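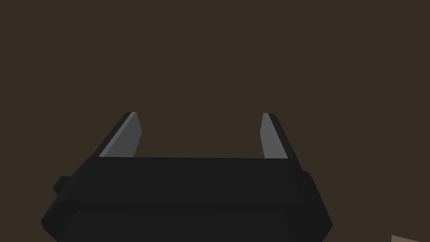

Greifervergleich in der Simulation, Zwischenstand. Es geht um zwei Parallelgreifer, beide mit zwei Fingern, beide am gleichen Arm. Der eine ist das Modell von Proneck, der andere kommt von Dretholm. Ich schreibe hier nur auf, was bei mir herausgekommen ist.

Aufbau: Kamera am Handgelenk, Blick an den Fingern entlang nach vorn. Simulator ist Usumine, die Geometrie habe ich stark vereinfacht, flache Schattierung, keine Texturen. Für die Regelung reicht das, für das Training einer Bilderkennung würde ich es so nicht nehmen.

Pro Greifer 500 Versuche. Quader, Zylinder und ein flaches Teil, das eigentlich für keinen der beiden gut geeignet ist. Startposition zufällig, Öffnung vor dem Anfahren immer maximal.

Proneck: bei Quadern unauffällig. Beim Zylinder rutscht das Teil weg, wenn die Finger nicht mittig ankommen. In der Auswertung 22 Fehlgriffe, fast alle beim Zylinder.

Dretholm: 90 Fehlgriffe. Das klingt schlechter, als es ist. Der größte Teil davon kommt vom flachen Teil, weil die Fingerspitzen dicker sind und nicht drunterkommen. Mit den Quadern hatte er keine Mühe.

Zum Kamerabild: Schräg von hinten nimmt das Gehäuse viel Platz weg. Wer am Handgelenk montiert, sollte den Bildausschnitt früh prüfen. Ich habe die Kamera zweimal versetzt und bin immer noch nicht zufrieden. Die Fingerspitzen müssen beide im Bild bleiben, auch bei voller Öffnung.

Zum Controller: Kahraman, Positionsregelung mit Kraftbegrenzung. Mit den Standardwerten schließt der Greifer zu hart, das Objekt springt dann beim Kontakt. Dämpfung hoch, Schließgeschwindigkeit runter, danach war Ruhe. Für beide Greifer dieselben Werte verwendet.

Was fehlt: Reibung. Die steht bei allen Objekten auf dem gleichen Wert, das ist natürlich nicht realistisch. Deshalb würde ich aus den Zahlen noch keine Kaufentscheidung ableiten.

Nachtrag, weil gefragt wurde: Die Auswertung läuft über die Höhe des Objekts nach dem Anheben. Liegt es unter der Schwelle, zählt der Versuch als Fehlgriff. Kontaktkräfte schreibe ich mit, nutze sie aber bisher nicht.

Als Nächstes kommt die Reibung dran, dann noch einmal beide Greifer mit schmaleren Fingern. Die Konfigurationsdateien lade ich hoch, sobald die Pfade darin bereinigt sind.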